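Speaker notes — Two controllers, one gripper, one rack
Anjana Marikar, Jirnura automation evening, Stondbridge
Thursday, November 7, 2019

Opening (keep it short)
Say hello, thank Charito Belmonte for the slot and for lending me her simulator licence all through October. Ask who has ever tuned a gripper late at night. Wait for hands.

The question for tonight: same arm, same two-finger gripper, same rack — how much does the controller change things? I have two of them to compare. One is the stock position controller. The other is the softer one we wrote at Prostonside, which lets the arm give a little when the fingers meet something. We call it Jayasinghe, after the street the office is on.

Slide 2
The job is simple to say out loud. Pick up the rack, put it inside the blue square, let go. Everything tonight is simulated, so I can run it 400 times without anybody sweeping up bits!

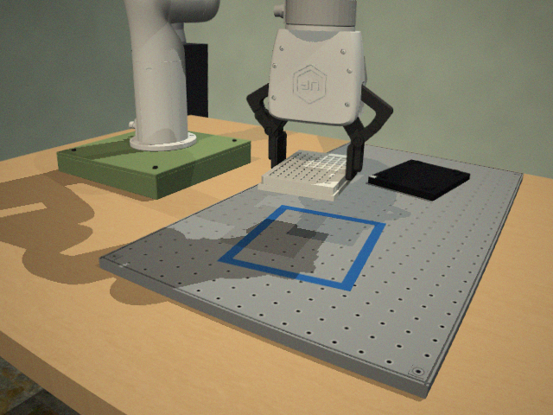 Fingers spread either side of the rack, blue square still empty.

Point at the fingertips. The rack is low and wide, so the gripper has to open a long way and come down level. If the wrist is tilted even a little, one tip arrives first. The stock controller doesn't mind that at all, it just carries on to where it was told to go and shoves the rack along. Jayasinghe feels the push and waits for the other side. I love watching this — play the clip twice if there's time.

Mention the shadows too. They fall right over the board and into the square, and they move when the arm does. Our first attempt at finding the square from colour alone had a terrible time with them.

Numbers (say them slowly)
Out of 400 runs on each:
Stock: 33 failed places
Jayasinghe: 31 failed places
Pause here. Yes, that is a difference of 2. I was hoping for a landslide as well. But look at the failures themselves, they are completely different! Stock pushes the rack before the grip. Ours grips nicely and then lets go late, so the rack gets dragged.

Slide 5, cameras
Move on to the view from above. Good for checking where things lie on the board, less good for the square itself.
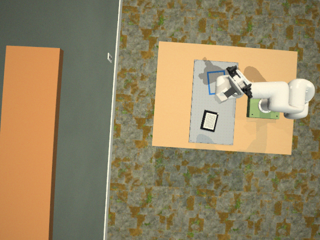
From overhead, with the wrist hiding the lower right of the blue outline.

Ask the room: would you move the camera or move the arm? Take a couple of answers. My own vote is a second view from the side, low enough to see both fingertips, and use the overhead one only when the arm is out of the way.

What's next
Earlier release in Jayasinghe, then the same 400 runs again. After that, narrower fingertips. Charito wants to try it on the real arm at Stondbridge — let her say a few words if she's in the room.

Questions. Leave the results slide up.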